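**Marks on a laminate table, and what do you put under your projects?**

**serkanis_22** wrote:

I have a table from Dernbridge, the long one in the gray-brown wood grain. It's laminate on top. It sits in the corner of the back room with one end against the wall, so most of what I do happens on the same two feet of it. After a winter of cutting mats, gluing and one bad idea with a soldering iron, I'm getting dull patches and a couple of fine scratches that run across the grain. They show up when the lamp is on and not much otherwise.

Two questions. Can the dull patches be brought back? And what are people using as a work board on top? I'd like something I can lift off when I need the whole table.

**plainsaw** wrote:

Dull patches on laminate are usually one of two things, residue or wear. Try residue first. Warm water, a drop of dish soap, soft cloth, dry it right away. If that doesn't change anything, rubbing alcohol on a small spot at the back. If it's still dull after that, the top layer is worn and you won't get it back. You can't sand it and you can't oil it.

For the board, 1/4 inch hardboard. Cheap, flat, throw it out when it's chewed up.

**kettle31** wrote:

Disagree on the hardboard. It swells at the edges the first time you spill something and then it rocks. I had a piece under my paint jars for one July and it looked like a potato chip by the end.

I use a 3/4 inch offcut with cork shelf liner glued to the bottom. It's heavy enough that it stays put.

**plainsaw** wrote:

Mine has been on the bench for three years and it's flat. Seal the edges with a coat of shellac. It takes five minutes.

**serkanis_22** wrote:

Soap did something. One patch is gone, so that was probably glue film. The other one is still there and I'm guessing it's wear, it's right where my elbow goes.

On the board, I don't want 3/4 inch. I lift it off a lot and I don't have anywhere to put something that heavy. For now I'm using a plain flat square in tan. It gives me a clear area to work on and still leaves plenty of table to either side for the tools I'm not using. 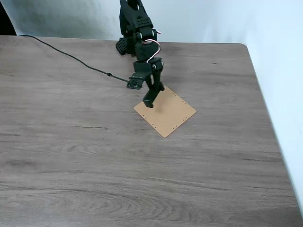
kettle31 came back to say that the size was fine but the underside mattered more than the top, and that any bare board will drag grit across a laminate surface every time it moves. Put liner or felt on it before doing anything else.

**mao_kendport** wrote (replying to kettle31):

Felt holds grit too. I pulled the felt pads off a board last year and they were full of metal filings. It was basically sandpaper. I'd go with thin silicone baking mat, cut a little smaller than the board. You can rinse it in the sink.

**kettle31** wrote:

Fair point on felt. I'd still take cork over silicone, silicone picks up every bit of lint in the house.

**mao_kendport** wrote:

It does, which is why you rinse it.

**plainsaw** wrote:

Or pick the board up when you move it and don't slide it. I've never put anything under mine.

On the scratches: there are laminate repair pastes, and they work OK for a deep gouge in a solid color. On wood grain they look worse than the scratch. If it's fine scratches across the grain, leave them alone. Some people rub in a little furniture wax. That helps for a week or two and makes the next cleaning harder.

**oddlot** wrote:

Is the wall end of the table caulked or just pushed up against it? I ask because mine gets a line of dust and wire clippings down the back and I've never found a good way to keep it clean.

**serkanis_22** wrote:

Just pushed up. I pull it out 2 inches when I vacuum. The wall back there could use a wipe too, there are gray smudges on the left part that I'm going to try with a melamine sponge.

**mao_kendport** wrote:

Go light with the sponge on flat paint. It will take the smudge off and leave you a shiny spot.

**serkanis_22** wrote (edited 23 March 2021):

Update. I went with silicone, cut 1/2 inch in from the edge all around. The board doesn't move when I lean on it. The worn patch I'm leaving alone. Haven't done the wall yet.

**kettle31** wrote:

Let us know about the lint.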